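So the budget for the folding corner is finally done, or done enough that I've stopped opening the spreadsheet at breakfast. I run a small clothing resale shop and I've been saving since July for a robot arm to help with folding. Silex quoted me $1110 for a pair of grippers with spare fingers, and Bezerra came in at $1114 for pretty much the same thing. Four dollars apart! I went with Silex because their spare fingers are $43 a set and I know I'll be buying more of them.

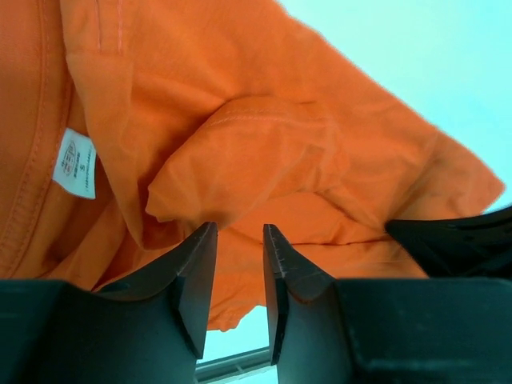
Orange one, size S, label and all.

What I hadn't planned for was all the little stuff. I had a line for the arm, a line for the grippers and a line for "misc" (ha), and misc has now eaten more than 80 dollars in cables and clamps. If you're putting together a list like mine, give the work surface its own line. Zornden sells nice ones but the shipping to me was silly, so I'm holding off on a second.

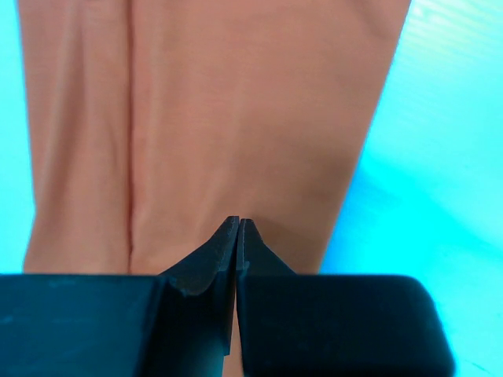 The other thing I keep going back and forth on is the wrist camera. Edia has a bundle with the camera and the mount together, and I like that – one box, one invoice – but then I'm stuck with their mount if I ever change grippers. Buying them separately costs a bit more and means an evening with tiny screws. I'm leaning toward separate anyway.

Next up is the service plan, which I've been putting off because the paperwork is so long. If any of you have paid for one on a small setup like this, tell me in the comments what you got for it!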